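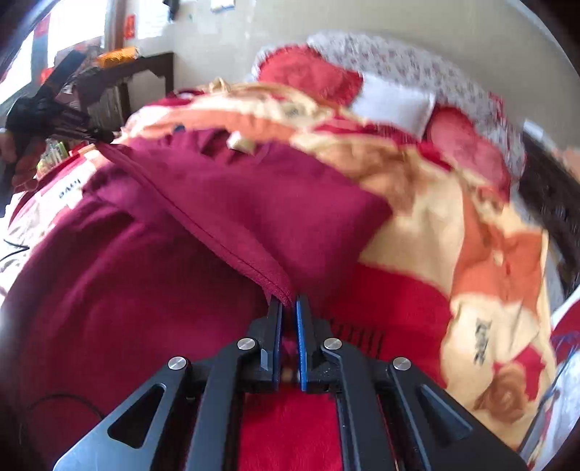 Give it until the end of May and it will do the whole basket, Natália Šindelář had told her on the phone, and you'll be sorry you ever doubted it.

Maja Krawczyk was not sorry yet. She stood in the bedroom doorway with her coffee and her arms crossed. The people at Hatach were paying her 400 for the use of the room, and for that she could stand anywhere she liked.

"My mother folded a shirt in the time it took to complain about my father," she said.

"It's learning," said the young man from Hatach.

"It's a shirt."

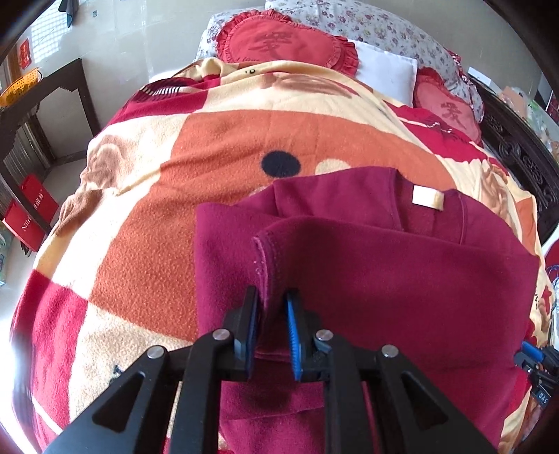 The maroon top, folded over on itself.

She had heard this before. At Kolář, where she'd worked the packing tables, they brought in a machine that was going to box 60 sweaters an hour. It boxed them fine as long as a girl stood next to it and laid every sweater flat first. Maja had been the girl. They called her an operator and gave her a badge, number 3306.
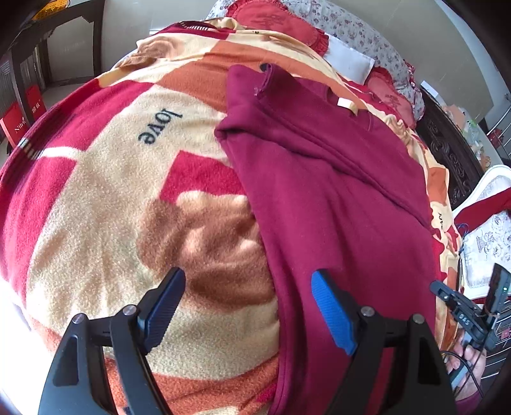

So she knew what to ask. "Who turns it right side out? Who finds the other sock?"

The young man said that came later.

"And who puts it in the drawer?"

Later too, he thought. He wrote something down.

Maja finished her coffee and went to see what was left in the dryer.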